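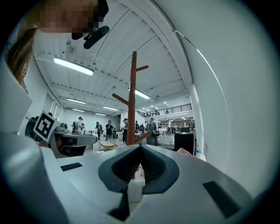

Issue 61

Reviews: Home and Storage

The Sotura Drawer System, Six Months In

I bought the Sotura drawer inserts in January with my own money, and I'm still annoyed enough to write about them. Not furious. The drawers are tidier than they were. But the company makes some large claims on a small box, and I think readers should hear from somebody who didn't get a free set.

For anyone who has missed the ads, Sotura sells a kit of plastic trays, dividers and little risers that click together on a grid. You measure your drawers, type the numbers into the website, and it tells you which kit to order. Mine was the 36-piece kitchen set. There's a smaller set for desks and a monster one for workshops that I wouldn't wish on anybody. The box says it will "give you back your morning." My morning was never in the silverware drawer.

Measuring and ordering

The site wants the inside width, depth and height of every drawer, which is fair. What it doesn't ask about is the hardware. My drawers are old, with a wooden runner along the inside bottom edge of each one, and that runner eats enough width to spoil the whole plan. The trays the site picked for me fit on paper and would not sit flat in the drawer. I wrote to customer service and got a polite reply suggesting that I measure again. I did, got the same numbers, and sent them a sketch. They swapped two wide trays for narrow ones at no charge, but I paid the postage going back.

If your kitchen was put in within the last twenty years you can probably skip that paragraph.

Putting it together

The instructions are a single folded sheet with no words, only drawings and arrows. The clips are on the underside, so you build each layout upside down on the counter and then flip it. With three or four trays that's fine. With nine it flexes in the middle, and the clips let go just as you turn it over. I ended up building the big drawer in two halves and pushing them together in place. They hold well enough.

The clips are my main worry. One snapped the first evening and another in March, when I moved things around to fit a new peeler. The kit comes with two spares and I've now used both. Sotura will sell you more, in a bag, for a price I consider cheeky. I asked if they were covered by the warranty and was told they are "consumable parts." A clip holding two trays together in a drawer is not being consumed by anything, but there you are.

Day to day

Forks, knives and spoons: good. They stay put, the trays are deep enough, and the floor of each one has a slight texture that stops things sliding when you yank the drawer. I'll give full marks for that.

Long tools: poor. My spatulas and the big whisk are too long for any single tray, and the "bridge" piece meant to join two trays end to end has a lip across the middle. Everything rides up on the lip and then catches on the frame of the drawer above. I took the bridge out and laid the whisk in the bare drawer beside the trays, exactly where it lived before I spent any money.

Small stuff: mixed. The tiny square bins are handy for bottle stoppers and corn holders. They're also where crumbs go to retire. You can't wipe into the corners with a cloth, and while the trays are sold as dishwasher safe, unclipping the layout to wash it is what broke my second clip. I now use a dry pastry brush and a vacuum hose.

Then there are the risers. These lift a second tray above the first so you can slide it back and forth. I have one drawer deep enough to try it. It does work, and I found that I forgot everything in the lower level within a week. I discovered a lemon zester in May that I had replaced in April.

Compared with what?

I also tried the Fledo bamboo dividers in a bathroom drawer, since a neighbor swears by them. They're spring-loaded strips that press against the front and back. No grid, no clips, no website. They cost less than half as much per drawer, and they've slipped once. They don't look like the pictures in a magazine and they won't hold a second level, but I set up the whole drawer in the time it took Sotura's site to accept my zip code.

The other obvious rival is a stack of shoebox lids and the trays that mushrooms come in. I used that method for years and its only real flaw is that guests can see it.

Who should buy it

If you have new, square, fairly deep drawers, a lot of small objects, and you enjoy rearranging them, you'll likely be happy. Buy the spare clips in the same order so you only pay shipping once. If you rent, think hard, because a layout built for one kitchen is a pile of odd trays in the next. I'd guess that roughly 900 people have told me online that theirs moved with them perfectly. They must all live in the same apartment.

I'm keeping mine. The silverware drawer is better, the return window has closed, and I can't face turning the big one upside down again.

Sotura 36-piece kitchen set
Fit: 2 out of 5 in old drawers, 4 in new
Build: 3 out of 5
Cleaning: 2 out of 5
Value: 2 out of 5, or 3 if you catch the July sale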